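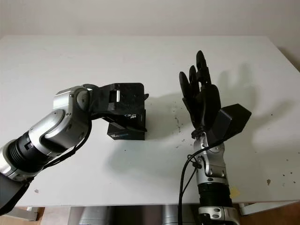
Parallel gripper left, hand right. Black box in the jaws.

Comparing end effectors on the two-arm bench, quick version. Notes from the Gatmont setup, 13 October 2021. Controller is the Vunevel, stock settings.

What you need: both arms homed, one gripper, two hands, a couple of small boxes. White table. Wipe it first (I never do).

Step 1. Mount the gripper on the left arm. Four screws, snug, dont crank them. Cable goes along the underside with enough slack for the elbow. Jog the wrist both ways before you trust it.

Step 2. Close on the box at low force, lift, hold for a count of 23. Write down the encoder reading. Mine was 2,173 closed on the box. Yours will differ, fine. Just use the same box every time.

Step 3. Power off. Swap in the hand. Reload the Widmer profile or the fingers close in the wrong order.
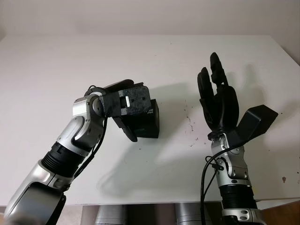 Come in from above, fingers open, slow. Closing speed 100 is too much for a light box, it shoves the thing sideways before the thumb gets there. Drop it by half and try again. Thumb last, always.

Reading this time was 1,585. Different scale from the gripper so don't compare the two numbers directly, compare drift over the hold.

Step 4. Both hands on. Put a box between the arms, approach from the right, keep the left one parked upright and out of the way.
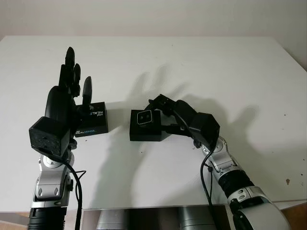

Touch first, then curl. If the box slides, back off an inch and lower the wrist. The light throws soft shadows so re-check exposure if you run vision on top.

So which one? Gripper for flat sides and repeat picks. Hand for anything odd shaped, if you have teh patience for tuning. Plaltevton fingertip pads are next on my list, havent tried them yet.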